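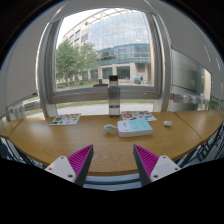
Slide 1. Window table, view from the hand-held gripper. Power strip, bottle, small white plug.

Good afternoon. I'm Lingyun Cui, from the manipulation group at Gevitz. I have 27 slides and I'll skip some of them.

Leave slide 1 up while people sit down. Point out the two magenta fingers. The grip pads are the dark grey parts on the inside. Everything I say today is about what those pads touch and what the person holding the tool was thinking at the time.

Two ways to show a robot a task. One, you sit at a station and drive the arm remotely. Two, you pick up the gripper and do the job yourself. At Gevitz we did both on a project called Sonach. Same task list, same people.

Slide 4. Remote driving. The good part is that the robot did the motion, so you know its joints can do it. The bad part is speed. New operators stop before contact and hunt for depth. We collected 200 demonstrations this way before September.

Slide 7. By hand. We collected 400. People move at close to normal speed and they don't need much training. But a wrist can turn in ways our arm can't, and some of those demonstrations had to be thrown out. Ask who has had this problem. Wait for hands.

Back to slide 1 for a minute. Look at the plug on the right, alone on the wood. It's small and the prongs point down. A person grabs it any old way and fixes the grip later. The robot copies the first grab, and then it's stuck with it. We now tell people to choose the grip they want to finish with — even if it feels slow.

The bottle is see-through and the window is right behind it. Mention glass and daylight here, but save the details for the Ravo section.

Slide 12. Mixing the two sets. Show the Shi plot. Explain the axes first, I forgot last time.

If short on time, go from here to slide 19. Video is 2 minutes, no sound. Questions after the video.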